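Setting up the card pinch on the desk cell

Applies to the right-hand arm with the five-finger hand and wrist camera. Written for the Plamden front desk cell; the Zondine cell uses the same hand but a different mount, so do not copy the offsets across. Last revised 24th May by Marisol Medrano.

Before you start

You need a 2 mm hex key, a lint-free wipe, isopropyl alcohol, the feeler strip from the tool drawer and a stack of cards of the type the cell will hand out. Do not set up with blank cards. Printed cards slide differently from blanks, and the grip values will be wrong once the real stock goes in.

Put the controller in manual mode and set the speed override to 8 percent. Leave it there until the last section.

1. Clean and check the thumb

Wipe the thumb pad and the fingertips with alcohol and let them dry. Look for shiny patches on the pad. A pad that has gone glossy will hold a card at rest and drop it when the wrist turns. Replace it and start again from this step.

Move the thumb through its full travel by jogging, never by hand. If it catches near the base, check the seam ring for grit before you touch the drive settings.

2. Zero the fingers

Open the hand fully and run the homing routine from the hand menu. Each finger closes, finds its stop and backs off. If one finger reports a different zero from the last entry in the log, run the routine again. Two bad results in a row mean the linkage needs service. Faith Rotich keeps the service log and the spare linkages.

Check the pivot screw on the knuckle joint for play. Snug it with the hex key but do not force it. A screw that is too tight shows up later as a slow finger, and people tend to blame the motor.

3. Set the pinch

The thumb presses on the front face of the card and the fingers support it from behind. Contact should fall a little below the middle of the card as it is held. Pinching close to an edge lets the card rotate when the guest pulls on it.

Jog the hand to the pinch pose, feed a card in by its edges and close the thumb in steps of one unit. Stop when the card no longer slides under a light pull. Save the value as PINCH_HOLD. On the Plamden cell it came out at 831; expect a different number after any pad change.

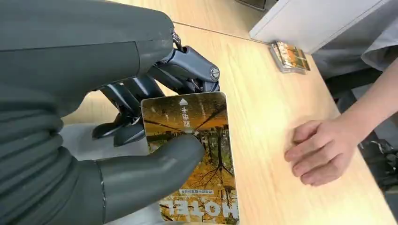 The release value is set separately from the hold value and is the one most often skipped. PINCH_RELEASE is the pull at which the hand lets go. Set it with a person at the table, on the side where guests will stand, and have them start with a hand resting on the wood next to the card, palm down, before reaching for it. The force reading must stay flat until they touch the card. If it moves earlier, the cause is the table and the mount wants tightening.

4. Check the card orientation

The wrist camera looks at the card from the robot's side, so compare what it shows with the saved reference picture. Do not judge by whether the print reads the right way up on screen. Subira Laizer made the reference for the current stock. A new print run needs a new one, even if only the photo on the card has changed, as the matcher uses the whole face.

Keep the spare stack out of the matching zone. A second card with the same artwork can pull the match away from the one in the hand. Mask the area in the camera menu if the stack has to stay on the table.

5. Run the cycle

Raise the override to 100 percent and run the pick and present cycle with the guest side clear. Then repeat with a person taking each card. Record any drop in the log with the PINCH_HOLD value in use at the time.

If cards drop only during the wrist turn, go back to step 1. If they drop at the end of the move, lower the deceleration before raising the pinch - too much thumb force bows the card and leaves a mark on the print.

Save the settings under the cell name and return the controller to automatic.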